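Trevness Small Parts Set, Mixed Rings and Loops

Item no. 1692

The Trevness set is for people who need many small round parts in one place: for craft tables, for sorting games, for hanging light things, for practice of fine hand work. We pack it in our own shop in Vovton and we check every bag before it leaves.

In one set you receive 90 pieces. There are narrow metal loops and flat colored rings, mixed in one bag. The colors are chosen from what we have in stock, so two sets are not always the same. If you need one color only, please write this in the order note and Ashraful Bhuiyan from our packing room will answer you before we ship. 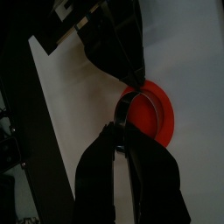
Metal loop and red-orange ring, against a pale gray surface.

The metal loops have a shiny surface. Fingerprints are easy to see on them, and a dry soft cloth is enough to take them away. Please do not use scouring powder. The flat rings have a wide rim, which makes them easy to find again on a light table. On a dark table we suggest to put a sheet of white paper under the work.

Many customers ask if the loops can carry weight. They are made for light use only, such as paper signs, labels, ribbons and small keys. For heavier things please look at our Iro hooks, which are sold on a separate page.

Details

Pieces in set: 90
Weight with bag: 385 g
Surface of loops: shiny, silver-gray
Use: indoors, dry rooms
Not for children under three years (small parts)

Ordering

The set is sold by the bag. Schools and workshops who take 100 bags or more get the Siddiqui price list, please ask for it by mail. Orders that arrive before noon go out the same afternoon. In January our shop is closed for the stock count and sending takes a few days longer.

Unopened bags can be returned. If a piece is bent or missing, write to Neville Dawber with your order number and he will send a replacement without cost.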